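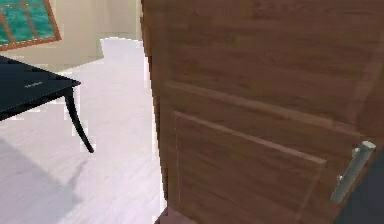
Wood door with raised molding and a recessed lower panel.

How to Quiet a Squeaky Hinge

Your door has been announcing every midnight trip to the fridge. Fixing it takes five minutes and costs less than the snack.

Start with the top hinge. Close the door, set a nail under the hinge pin and tap upward with a hammer. Do one pin at a time, unless you enjoy holding up a door with your forehead.

Wipe the pin with a rag. If it's rusty or black with old gunk, rub it with 400 grit sandpaper until it feels smooth.

Coat it with petroleum jelly or plain candle wax. Cooking oil works until about Tuesday, then collects dust and smells like a diner.

Drop the pin back in, tap it down and swing the door a few times. Still squeaking? Move to the next hinge - it was probably that one all along.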